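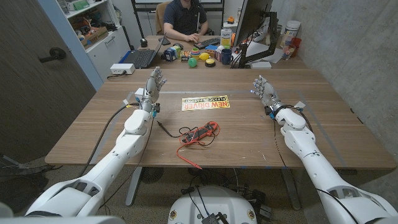 My brother-in-law Kenneth Rutherford has stopped eating breakfast, and he would like everyone to know about it. He got the idea from an app called Flasent, which tells him when his "eating window" opens and closes. It opens at 1 p.m. By noon he is not a pleasant man.

I have nothing against skipping breakfast. I skipped it for most of college, when it was called oversleeping. What bothers me is the price tag. Flasent costs 13 dollars a month, and for that you get a timer and a daily message saying your cells are "cleaning house." I asked Kenneth how the app knows what his cells are up to. He said it was based on science. I asked which science, and he sent me a link to the app's own blog.

So I read the blog. I read a lot of it, more than I think Kenneth has. Most of the posts lead to other posts on the same site, and when you finally reach a study it has mice in it. One had people, but it ran for 2 weeks and didn't compare them to anyone eating normally. Maybe fasting works fine. Plenty of people say they feel better, and I believe that they feel better. I'd also feel better if I quit snacking in front of the TV at night, and that is the part of the plan that I suspect does the lifting.

Then there's the powder. The app sells one called Ogola that you stir into water during the hours when you aren't supposed to eat anything. It has 15 calories a scoop. Apparently those don't count — I looked for a reason why and found a paragraph about "metabolic harmony." A banana would ruin everything, though.

I tried it for 9 days, without the app and without the powder. I used the clock on the stove. I lost a little weight, and gained it back over a long weekend at my sister's, where there was pie. My sleep was the same. I did get a headache most mornings until I remembered that black coffee is allowed.

Kenneth says I didn't give it long enough. He may be right, but he said the same thing about the magnet bracelet, and I notice he isn't wearing that anymore.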